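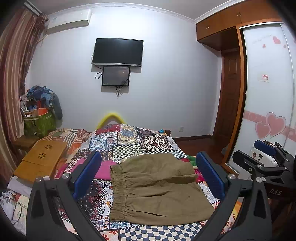 A bedroom with cabinets to the right of the television and a striped curtain on the left.

I own 30 shirts. I know this because I once laid them all out and wrote them down, and I wear maybe a third of them. The rest were bought because a season told me to. One year it was boxy and cropped, the next it was long and sheer, and then for a few months every store I walked into had the same sage green knit in the window. I bought that one too. It has been worn twice.

My argument is a simple one. Clothing brands should stop pretending that a new collection every few weeks is something customers asked for, and they should put the effort into making the same good garment available year after year. If I find a pair of pants that fits, I want to be able to buy it again in February, and again three Februaries from now, in the same cut and the same fabric.

This used to be normal. My aunt bought one style of black skirt from one store for most of her working life. When the hem gave out, she went back and got another. She did not think of herself as having a signature look or a capsule wardrobe. She had a skirt that worked.

Compare that with what happened to me with Dradeda. I bought a pair of their straight-leg wool pants and liked them so much that I went back for a second pair at the end of the same season. Gone. The salesperson was kind and showed me the new version, which had the same name, a lower rise and a good deal of polyester. I asked if the old one would come back. She said they didn't get told. I have since paid more for a used pair online than I paid for the new ones.

Manouchehr Talebi ran a small tailoring shop for years before he moved into pattern cutting, and I put the question to him over the phone. His view was that a good block, meaning the basic pattern a garment is built from, takes a long time to get right, and that throwing it out after one season is a waste of the most skilled work in the building. "You fix the armhole, you fix the shoulder, and when it finally sits properly they ask you for something else," he told me. He now cuts for Itard, a small label that has sold the same coat for 10 years with one change to the lining.

I tried that coat on. It costs $409, a lot of money for me, and I am not going to tell anyone on a tight budget that they should save up for it. Plenty of people buy cheap clothes because cheap is what they can pay for. My complaint is with the companies. A low-priced T-shirt can stay the same from year to year just as easily as an expensive coat can, and it would probably cost less to make if it did.
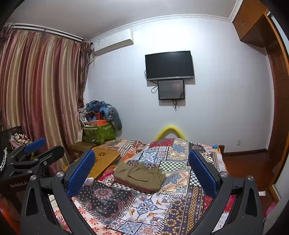 Patchwork bedspread in blue, red and orange, with flowers wrapped in pink paper by the wall.

The usual reply is that fashion is supposed to change, and that people like me want everyone in gray. I don't. I like color, I like prints, and I like looking at what younger people do with a thrifted blazer and a pair of scissors. Nokuthula Dlamini, a stylist I have known since we both worked retail, makes this point better than I can. She says the most interesting dressers she meets have a few things they wear constantly and a few strange things they throw on top. The strange things can come and go. It is the constant things that are getting hard to find.

There is also the matter of size. Niloufar Kiani sells dresses under her own last name, and when she started Kiani she decided to keep four shapes on sale permanently and change only the cloth. Her customers order a second dress without trying it on, and she says her returns are low. When a brand changes its shapes all the time, the size on the label stops meaning anything. I have three sizes of jeans in my closet right now and they all fit.

I will grant that newness sells. Isimus, where I buy my socks, had 3,733 items listed the last time I looked at its site, and I assume somebody there has worked out that this pays. But I spent most of an evening scrolling through them and came away with the socks I went in for, after finding them on the ninth page under a different name.

What I would like to see is modest. Every brand could pick a handful of its pieces, say plainly that they are staying, and then leave them alone. Put the fabric content next to the name. If something has to change, tell us what and when, the way a paint company does with a color.

Until that happens I will keep doing what I do now. When something fits, I buy two.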